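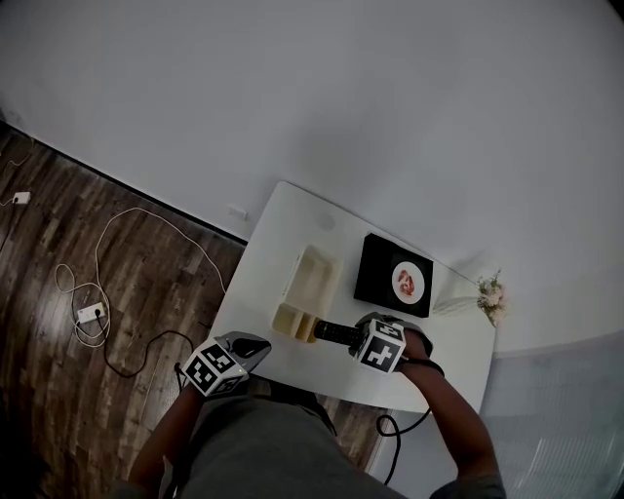

1 min read · 66 words

Step 3. Settling the organizer in

1. Stand your Cimow organizer in the middle of the table, open side up, where everyone can reach it.

2. Start with the remote, since it's always the thing that wanders off, and try it in one of the front compartments.

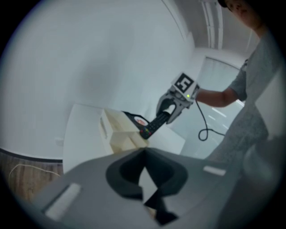
If you own several, the one with the red, green, yellow and blue buttons deserves the handiest spot, bless it.

Note: Flowers and plates of food are happier elsewhere.

Caution: Please don't force the low dividers.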